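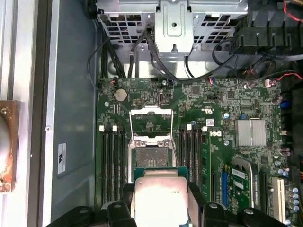

What It Costs to Put a Chip in a Hole
Final project report, Automated Refurbishment Group

Our assignment was to plan and budget a robot cell that could refurbish donated desktop workstations. We were given one semester, a spending cap of $2,757 on top of the arm the department already owned, and the advice to "get quotes early." We got quotes in December. In hindsight that was the middle.

Picking the task

We settled on processor swaps. Memory would have been easier, and several of us said so at the time. But a processor seat is where a tired human does the most expensive damage, and the grant wording liked the word "precision." The test machine is a Dell workstation with the load frame swung up and the memory taken out, so the gripper can come down between the two banks of slots.

The gripper

We had three candidates. The Flosulard two-finger unit came in at $1,292 with a mounting plate. The Jitudano was nicer in every respect, and its quote of $2,546 would have left us $211 for everything else, including the table. The third supplier, Poramow, sent a brochure and then a second copy of the brochure.

We bought the Flosulard. Edge grip was the requirement that decided it. The fingers have to hold the processor by its sides and keep off the contacts underneath, and they have to fit in the space around the socket while doing it. We checked clearance with cardboard fingers first. Total cost of cardboard: zero, our best line item.

What we forgot to budget

Fixturing. A workstation chassis is not flat, not square and not interested in staying where you put it. We spent two weeks pricing clamps.

Cable control. The planning sheet had no line for this. Wires hang where they like, and a path that was clear on one machine may go straight through a bundle on the next. We now allow $60 per cell for ties, clips and hooks, and would allow more if asked.

Spare sockets. Practice boards should be treated like printer paper. Our first budget listed one. Our second listed "several," which Dr. Dehghan circled in red and returned.

Wrist camera mount. Printed in-house, so we wrote it down as free. The lab manager has since explained filament to us.

Recommendations

Buy the gripper last. We bought it first because it was the exciting part, then built every other choice around it. Next year's group should measure the socket area on at least two board layouts, price the fixture, and spend what remains on fingers.

Leave the load frame and latch to a person for now. Closing it needs a second tool, and a tool changer would have eaten the whole remaining budget.

Submitted June 11, 2025
Report editor: Gøran Sundqvist

Comments

tessellate: Did you ask Jitudano about a student discount? We got one last year by whining.

G. Sundqvist: We did not whine. Noted for next year.

boardswap_dan: Go up a size on the cable clips. The small ones pop off when the chassis gets bumped.

mk: Is the second brochure available to borrow

Contact the project office | © 2025 Automated Refurbishment Group | Back to top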